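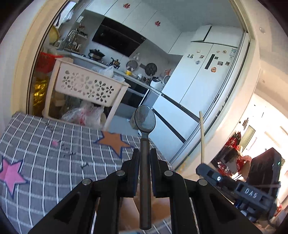 Ticket 372 concerns the range hood in the kitchen of the Travitz flat, reported by the tenant as noisy on the low setting and weak on the high one. The hood is a black unit mounted below the white upper cabinets, and the black pot with its lid is on the stove beneath it. The two dark pan lids leaning against the backsplash were the first thing to be checked, as the tenant described the noise as a metallic buzz and loose lids will do that against a hard wall. The rice cooker and the kettle stand further to the right and were left where they were.

**Opened:** Jun 1, 2020
**Assigned to:** Sutrisno Latuheru
**Contractor:** Govano
**Priority:** normal
**Status:** closed, follow-up in October

### Reported fault

Buzz at low speed, stops when the speed is raised. Cooking smells reach the dining table through the doorway. Tenant has cleaned the outside of the hood but not the filters. No smell of burning, no tripped breaker.

### Log

**Entry 1.** Lids taken off the counter and put on the dining table. Hood run at low speed. Buzz still present. Lids ruled out.

**Entry 2.** Lower cabinets and oven door checked for vibration by hand. Nothing felt. Buzz is from the hood body, left side.

**Entry 3.** Power off at the board. Filters removed. Both heavily greased, left one bent at the rear corner and not seated in its clip. Pressed flat and refitted dry. Buzz reduced, still audible.

**Entry 4.** Filters soaked in hot water and washing soda, rinsed, left to drain. Fan turned by hand with power off. Turns freely, no rubbing. Slight play in the housing. One mounting screw loose by 2 turns, tightened. The others were sound.

**Entry 5.** Filters refitted after drying. Low speed: no buzz. High speed: normal fan noise. A sheet of kitchen paper held to the left filter stays up at both speeds. On the right filter it stays up at high and slides off at low.

**Entry 6.** Duct opened at the collar. Flap was sticking half closed with old grease. Cleaned and checked by hand, now falls shut under its own weight. Paper test repeated, holds on both filters at both speeds.

### Cause

Noise: loose mounting screw and badly seated left filter. Weak draw: blocked filters and sticking flap. The motor is not at fault. The replacement quoted by Omow (job 1021) has been cancelled.

### Notes for the tenant

- Wash both filters once a month if frying often.
- Push the rear edge in first, then lift the front until the clip shuts.
- Run the hood for 12 minutes after cooking.
- Keep the kitchen window on the latch while the hood is on high. With everything shut the draw drops.

### Outstanding

Left filter is usable but the corner will not go fully square. Spare requested from Ko, no delivery date given. Flap to be looked at again in October. If the buzz comes back before then, reopen this ticket and state which speed and whether the filters were in.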